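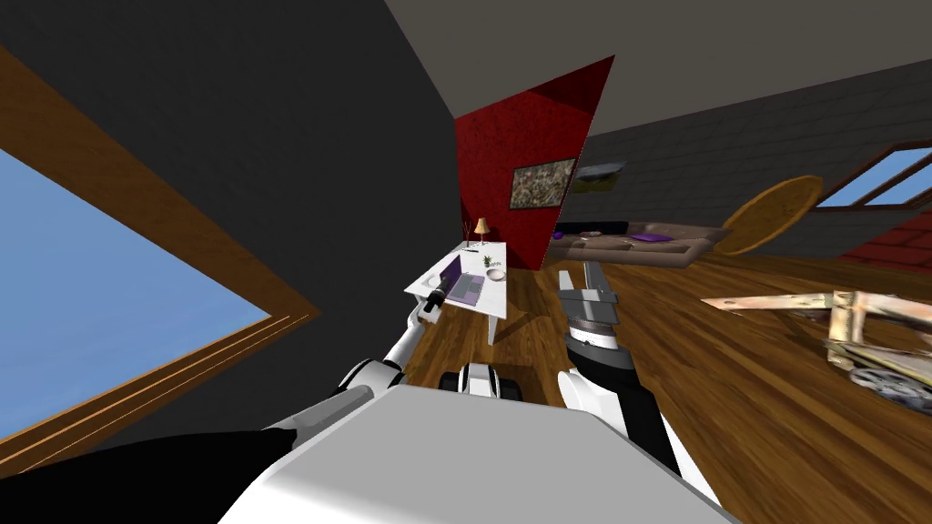 Stellan Björklund: Is Wuria leaving the Fjeld building or not? The sign in the lobby says one thing and the listing says another.

Wuria is staying, on less space. The company has put its fifth floor at Fjeld on the market as a sublease and will keep the fourth. I read the listing and spoke to both sides this week, so I'll put what I have in one thread.

1/ The space on offer is the whole fifth floor. It comes with the desks, the meeting room tables and the phone booths, and the listing says the furniture can go if the new tenant doesn't want it. There is one kitchen on the north side. The floor has its own restrooms.

2/ Wuria's lease on both floors is with Sterora, which owns the building. A subtenant would pay Wuria, and Wuria would keep paying Sterora as it does now. Sterora has to approve whoever takes the floor.

3/ The lobby sign Stellan mentions is from Sterora, and it advertises a different space. It's for the ground floor suite on the alley side, where the title company was. That suite is a direct lease and measures 2,658 square feet. People have been reading the sign and assuming it's about Wuria. I did too the first time.

4/ Colette Tanguy is handling the sublease for Wuria. She told me the company doesn't need two floors with the schedule it has now, and that the fourth floor has the training room, so that's the one they picked. She wouldn't give an asking rent. The listing says "negotiable."

5/ How full is the building? Sterora puts it at more than 300 people with active key cards. That is cards, so it includes people who come in twice a month. The company doesn't publish a daily number and said it doesn't have one it trusts.

6/ Parking, because four of you asked. The garage has 55 reserved stalls and the rest is first come, first served. Wuria's reserved stalls are tied to its lease by floor. Colette says the fifth floor's share would go with the sublease. I haven't seen that in writing.

7/ On the term: the sublease would run to the end of Wuria's own lease. After that a subtenant would need to make its own deal with Sterora or move. Neither side would tell me the end date. A broker who isn't on this deal guessed it's a few years out. Treat that as a guess.

8/ Can the floor be split? The listing says the owner would consider it. I asked Sterora what that means and was told it depends on the plan. A split would need a shared hallway to reach both stairwells, and someone has to pay to build it. Usually that ends up in the rent talks.

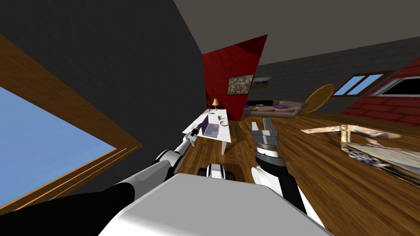 Thread page last changed: January, 4:40 p.m. (stall question and Trurnard post added)

9/ A reader wrote to say the reserved stalls are on the second level of the garage and the ramp has been closed on and off. Correct on the closures. Sterora says the ramp work is a drain repair and that the stalls can be reached from the alley entrance while it's going on.

10/ Several people brought up Trurnard, the brick building across the street. It's under different ownership and has its own empty space, mostly on the upper floors. Its manager told me two tenants toured both buildings this month. He wouldn't name them. I asked Colette if those were the same groups she has shown around, and she said she doesn't discuss tours.

11/ The main difference between the two is condition. Trurnard's empty floors are down to concrete and would need to be built out. Fjeld's fifth floor is furnished and wired. A company that wants to move quickly will probably look at Fjeld first. A company that wants its own layout and a longer lease will probably look across the street.

12/ The other difference is who you're dealing with. In a sublease, if the original tenant stops paying, the subtenant can be in trouble even when its own rent is up to date. Lawyers usually ask the landlord for a letter covering that. Sterora said it has signed that kind of letter before and would look at a request from a subtenant here. It didn't promise one.

13/ I was asked if this means layoffs at Wuria. I put that to the company directly. The answer was that no jobs are tied to the sublease. I have no information that says otherwise. If you work there and know something different, my messages are open.

14/ The café in the lobby is staying. Its lease is with Sterora and has nothing to do with Wuria. The owner told me mornings are steady and afternoons are slow, and that she'd like somebody on five by spring.

15/ On the security deposit. One reply said that Wuria is asking $500 to hold the floor. That's a mix-up. The $500 is the fee Sterora charges a tenant for reviewing a sublease request, and Wuria's lease says who covers it. It isn't a deposit and it doesn't hold anything.

16/ Does the city get a say? Not on the sublease itself. If the floor is split and walls go up, there's a building permit, and that's public record. I checked the permit site at lunch and there was nothing filed for the fifth floor. There is one open permit at the address, for the garage drain.

17/ What about the sign on the roof? Wuria's name stays up. The sign right belongs to Wuria under the main lease, and Colette said it isn't part of what is being offered. A subtenant would get a line on the lobby directory and a plate by the elevator on five.

18/ Correction to post 1. I first wrote that there were two kitchens. There's one, plus a coffee counter on the south side with no sink. Thanks to the person who sent the floor plan. I've fixed the post.

19/ Stellan came back to ask if the ground floor suite could be taken together with the fifth floor. In theory, yes, but it'd be two separate deals, one with Sterora and one with Wuria, probably ending on different dates. Colette said she hasn't been asked for that.

20/ Things I still don't know: the asking rent, the end date, and if anyone has made an offer. I've asked Sterora for the rent on the ground floor suite as well, and was told to expect a call back tomorrow. I'll add it here when I get it.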